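Oct 27, 2026
Toll lane camera logs, Ralau plaza: gap analysis, part 2

Continued from Iwona's notes. Task is to establish whether lane cameras recorded through the outage window or whether the export dropped the segment. Working from the disk image only; original stays sealed.

1. Index check
Index lists 2618 segments. Export folder holds 1305. The missing ones are spread across all lanes, so a single dead camera doesn't explain it. Segment 461 is the last with a valid checksum before the gap. Timestamps drift against the barrier log by 75 seconds, constant in every lane. Corrected in my copy, not in the shared one.

Red board with the green terminal block and the two 330 capacitors logged under Drolitz, leads still to be labelled.

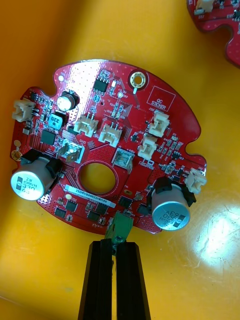 2. Export tool
Ran the Cemanmont exporter twice on the same image. Same folder count both times. It skips any segment whose header lacks a lane ID and writes no warning. Alois Frei to confirm with the older build from May.

3. Open
Headerless segments: carve by hand, start with lane order from the barrier log.
Iwona Witkowska has the Górecki parser, need the branch that tolerates null IDs.
No statement to the inquiry office on deletion until carving is done.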